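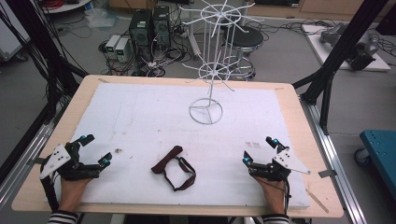

*Dark reddish-brown strap, small buckle or fastener.*

08/01/2020

So I've been walking to work for a while now, and people keep asking me how it's going, so I figured I'd write it all down in one go and then just send them the link.

It started in January when my bus got rerouted and the new stop was way over by the Mikano building. By the time I'd walked to the stop, stood there, and ridden the thing through every light on Bruvton Road, I could have been at my desk already with a coffee. One morning I didn't bother waiting. I kept going past the stop and got in eight minutes earlier than usual, sweaty and very pleased with myself.

The first two weeks were rough, I'm not going to pretend otherwise. I had the wrong shoes. I had a bag that slid off my shoulder every fifty steps, and I carried far too much in it (two books! for a day at the office!). My friend Nabil Ghanem walked with me once and told me I looked like I was moving out. He was right, so I went home and emptied the whole thing onto the bed. Out went the books, the spare sweater, an umbrella with a broken rib and a jar of peanut butter I'd been looking for since the holidays.

Now I carry lunch, a water bottle, a rain jacket and my keys. That's it. I wear old running shoes and keep a decent pair under my desk.

The route took some fiddling. The obvious way is straight down Bruvton, but it's loud and there's a stretch with no sidewalk where you're basically walking in somebody's hedge. I tried the river side next, very pretty, much too long. What I do now is cut through the streets behind the school, go over the footbridge and come out at the bottom of Hevgate Park. It's 3,676 steps from my front door to the park gate, and then another 1,617 to the office. Yes, I've become a person who knows this. My phone counts them for me and I check it more than I'd like to admit.

There's a hill in the middle. I hated that hill so much. In February I had to stop halfway up and pretend to read a text, and now I get to the top and I'm only a bit puffed — unless it's hot, in which case all bets are off and I arrive looking like I swam there.

I've also gotten to know a bunch of dogs. There's an old brown one named Lu who sits on the same porch every morning and will lift her chin if you say hello. A small white one across the street barks at me as if we've never met. We've met every weekday for months!

As for money, my bus fares came to $1,175 last year. I went through my statements one evening and had to sit there with that for a minute. I haven't saved all of it, obviously. I still take the bus in bad rain, and some of the rest has gone to the bakery by the footbridge, where they do a cheese roll I think about during meetings.

I still haven't worked out what to do about winter. The hill gets icy and they never salt the footbridge, so if any of you have those pull-on grips for your shoes and like them, please tell me which kind. My sister says hers fell off in a parking lot the first day.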